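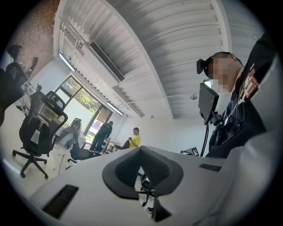
**January, 16:10 – glue tests, Oldale batch**

Second set of wheat paste is cooked. I used the Brirnberg flour this time, 19 g to four spoons of water, then thinned it slowly. It is smoother than the first set, but it smells a little sour already. Must ask if the bag was open before.

Ledger from Kereama: 1,506 leaves, the old number on the cover is correct. The spine linings come away well with a damp poultice. I left it four minutes, and at the head one minute more – there the animal glue is very hard and I did not want to force it with the spatula.

Nerari tissue tears nicely along the water line, but it stretches when pasted. Next time I will let it relax before I lay it down.

To do: change blotters before going home, and label the paste jar. The small press is still stiff on the left screw.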